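How Leather Is Made

Leather is animal skin that has been treated so it does not rot. Most of it comes from cows, sheep and goats that are kept for meat or milk. People have been making it for thousands of years.

A fresh skin is called a hide. If you left it alone it would go bad in a few days, just as meat does. The first job is to cover it in salt. Salt draws out the water, and the tiny living things that cause rot cannot grow without water.

Next the hide is soaked and the hair is taken off. In old tanneries this was done by hand, with a blunt knife, over a sloping beam. It was dirty work. Soil, hair and bits of bark got everywhere.
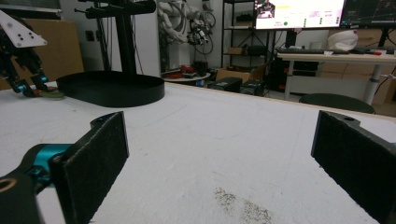 Dark, speckled grains on a white surface.

Then comes tanning. The word comes from tannin, a bitter brown stuff found in tree bark. You can taste a little of it in strong tea. Oak bark was dried and ground up, then put into pits of water with the hides. The tannin slowly joined on to the skin and made it tough. The pits at Hollau were in use for more than 1,000 years, and each could hold 50 hides.

Bark tanning takes months. Most leather today is tanned with salts of a metal called chromium, and that can be done in a day. Bark-tanned leather is often tan or brown – that is where the colour tan gets its name. 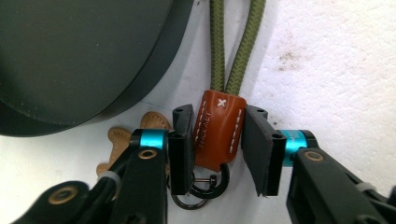

A reader in Urport wrote to ask why her old satchel has gone darker than it was when she got it, and whether it is dirt. Some of it may be. Sunlight and the oil from your hands also darken leather over the years.

After tanning, the leather is stiff. Workers rub in oil or grease to make it bend, and then it is dried and sometimes dyed. Thick leather from a cow's back is good for belts and the soles of shoes. 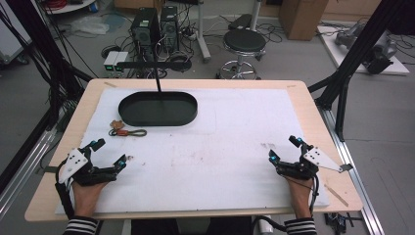
Thin leather from sheep and goats is softer, so it is used for gloves and the covers of books. Small pieces left over from cutting are not always wasted. They can be made into purses, or shredded and pressed into sheets.

Words to know
Hide: the skin of a large animal
Tannery: a place where leather is made
Tannin: a bitter substance found in bark and tea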